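Notas de apoio à apresentação: "Um dia de portas abertas na célula de Orport"
27 Apr 2025

Abertura (3 minutos, sem slides)

Boa tarde a todos. Cumprimentar a equipa da Tredora, que nos abriu as portas, e perguntar quem já esteve ao lado de um braço robótico. Costumam levantar-se poucas mãos, e é com essas pessoas que quero falar primeiro!

Contar a chegada a Orport: éramos 39 no grupo e estávamos todos colados à mesa antes de o café acabar. Explicar que a demonstração era sobre localizar peças brancas com marcadores impressos a preto e branco. Primeiro, o ponto de vista do robô, entre os dois dedos da garra, com um marcador ao centro.

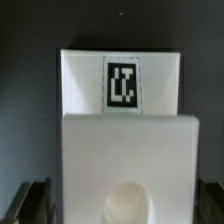

O que vê a câmara do punho

Falar devagar nesta parte. O marcador é um quadrado com um código em blocos, e dele o programa tira posição e orientação. Fiquei fascinado com a simplicidade (papel impresso, no fundo!). Quando a câmara se inclina, o código deforma-se, e é essa deformação que dá o ângulo.

Lembrar a pergunta que veio da última fila: e se a imagem perder nitidez? Ótima pergunta. Mostrar um caso com a vista desfocada e a peça branca de cavidade oval à frente, com marcadores mais atrás.

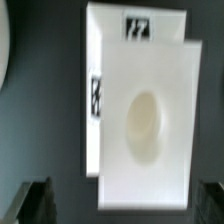 Quem montou o programa, o Laseck, guarda as leituras de cada sessão; o registo já ia em mais de 1289 quando lá estivemos. Dizer que pedi para ver a lista e que me deixaram percorrê-la à vontade. Pausa para perguntas curtas.

Passar à vista de fora. Apontar a folha com quatro marcadores diante da base do braço, o anel de luz azul e a moldura branca impressa em 3D. Quem gosta de impressão 3D vai querer olhar para a emenda da calha da frente, como eu olhei.
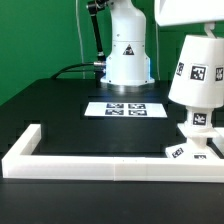
PERGUNTAS E PRÓXIMAS VISITAS

Deixar esta vista no ecrã durante a conversa. Se perguntarem pelo conjunto da direita, referir os marcadores no cone e no pedestal, vistos de ângulos diferentes.

A próxima visita é em July, no espaço Acharya, com inscrição na mesa da entrada. Agradecer e passar o microfone.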